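Interior door

An interior door is a door that separates two rooms inside a building, or a room from a corridor. It gives privacy, reduces noise and keeps smells and warm air in one part of the home. Unlike an entrance door, it does not have to resist rain or frost, so it can be made lighter and from cheaper materials.

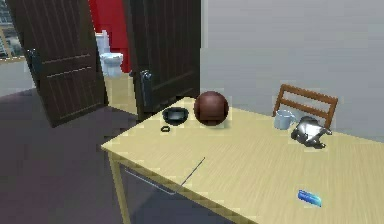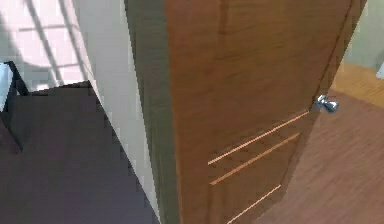 Computer renderings of interiors with brown wooden doors. The door in the second has light horizontal inlay strips.

Construction

The movable part is called the leaf. It hangs in a frame, which is fixed to the wall opening and covered at the edges with trim. A solid leaf is made of joined boards or of one thick panel. A hollow leaf has two thin faces with a core of cardboard cells between them. Hollow doors are easy to carry and to hang, but they stop less sound and are harder to repair after a strong hit.

Most leaves turn on two or three hinges. Sliding and folding doors are used where the swing of a normal leaf would take too much floor space.

Surface and decoration

The face may be painted, varnished or covered with veneer, a thin sheet of real wood glued to a cheaper base. Inlay is a decoration set level with the surface, usually in a lighter or darker color than the leaf. The Gutard workshop in Dillesis sold inlaid doors from its catalog of 144 patterns, and many older apartments of the town still have them. Its competitor Medve made only plain painted leaves – these were popular in schools and offices.

Bathroom doors

A bathroom door often has a lock that is turned from inside and can be opened from outside with a coin. A gap is commonly left under the leaf so that air can pass to the exhaust fan. In damp rooms the bottom edge should be sealed with paint or varnish, as unprotected wood takes in water and swells.

See also

Door frame
Hinge
Sliding door
Veneer

This page was last edited on May 28, 2019.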